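Kustix is a plain-text log of winter damage and spring recovery in a planted garden: ice load, broken limbs, bud loss, first bloom. Last edited January 2020.

## Contents

- `beds.csv` — one row per bed, with soil type and exposure
- `plants.csv` — 800 rows, one per tagged shrub or perennial
- `visits.csv` — 3000 rows, one per plant per visit

## Fields in visits.csv

| Field | Meaning |
|---|---|
| `tag` | Plant tag, matches `plants.csv` |
| `ice_mm` | Ice on the north side of the stem |
| `limbs` | Broken limbs, new since last visit |
| `bud` | 0 sound, 1 browned, 2 dropped |
| `note` | Free text, often blank |

An empty `ice_mm` means no reading was taken. Zero means the stem was bare.

## Known problems

- The Grosto bed was renumbered in April. Old tags are kept in `tag_old`.
- Camellia bud scores from the first two winters run high — browned petals were scored as browned buds.
- Three plants in the Saengthong row share a tag. Use `bed` and `pos` together.

## Container plants

Potted trees and shrubs are logged under `bed = POT`. Ice is not measured on them if they spend the winter indoors. 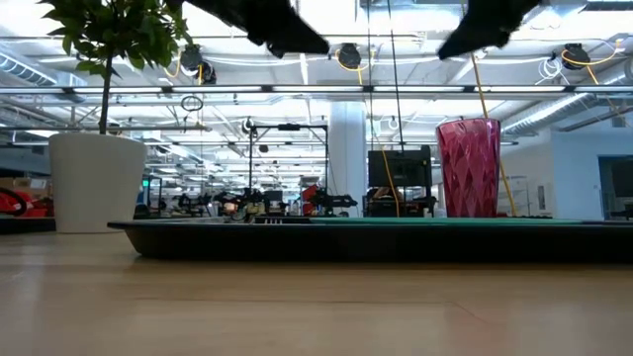

## Reuse

Free to copy and change. Please cite as "Kustix garden log, Drultetti" and state which file you used.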